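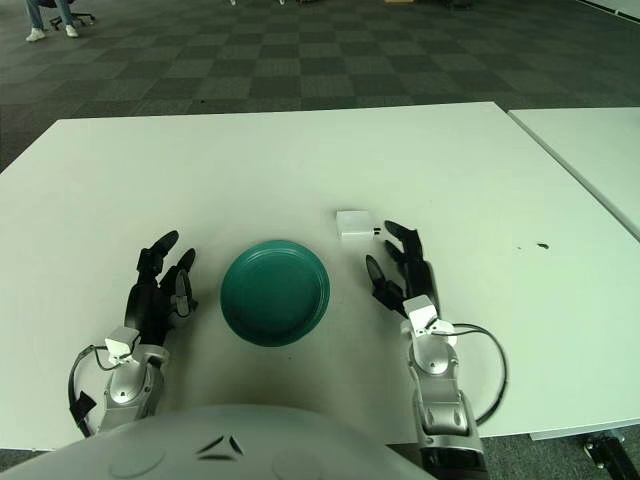 4. Getting the table ready and working safely round the arms

I wrote this section for people joining us at Cluneddale who have never stood next to a two-armed robot before. If you have, please read it anyway, as our house rules are a bit stricter than most and I'd like us all doing the same thing!

4.1 Before you switch the arms on

1. Wipe the table and let it dry. Marks that won't come off are fine, just put them in the table log so the next person doesn't spend ten minutes scrubbing.

2. Put the plate down between the hands, within easy reach of both. We use the dark teal one on the white table because the edge is so easy to pick out.

3. Look for anything small lying near the fingertips. Adapters and little boxes are the usual culprits (I've left my own there more than once). If it isn't part of the task, it goes on the shelf.

4. Follow each cable with your eyes from the wrist down the outside of the arm. You want a loose loop with room to move, and no part of it under a hand or hooked over the table edge.

5. Check the stop button. Press it, see the light change on the Gredholm panel, release it. Do this every session, even if somebody did it an hour ago.

CAUTION: Never straighten a cable while the arms are live. Stop first, wait 9 seconds for the joints to settle, then reach in.

4.2 Where people should be

6. One person is the operator and holds the stop button. Say out loud who it is.

7. Everyone else stays back from the table edge, sitting down if they can. Chairs on wheels are allowed, but please don't scoot forward for a better look.

8. Sleeves rolled up, lanyards off, long hair tied back.

Note: the gap between two tables pushed together is a lovely place to trap a finger. Treat it as part of the no-hands area.

4.3 Running the task

9. Set the cube on the plate with the arms stopped. It doesn't need to be square to anything, and I rather like it a bit crooked, as it makes for a fairer test.

10. Step back, say "clear", and wait for the operator to say it back.

11. Start Priline at 30 per cent speed. Stay there for the first 60 seconds of motion, and only then go up if you're happy.

12. If the cube ends up on the floor, leave it. Stop, then pick it up.

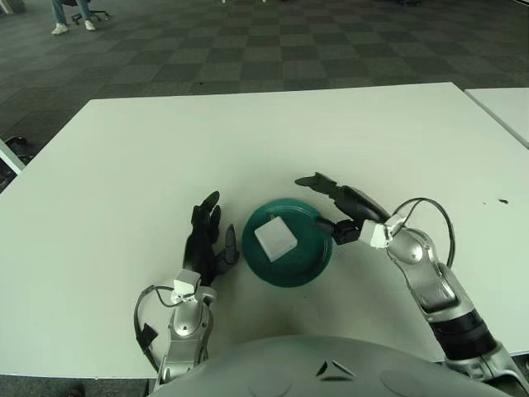 Ha-rang Kong asks whether saying "clear" still matters if you're running a session with only one other person in the room. Yes, please, every time. It feels daft for a day or two and then you stop noticing.

4.4 Finishing up

13. Bring both hands to rest, press stop, and switch off at the panel.

14. Write the run number and any odd noises in the log. Run 293 is a good one to copy if you aren't sure how much to put.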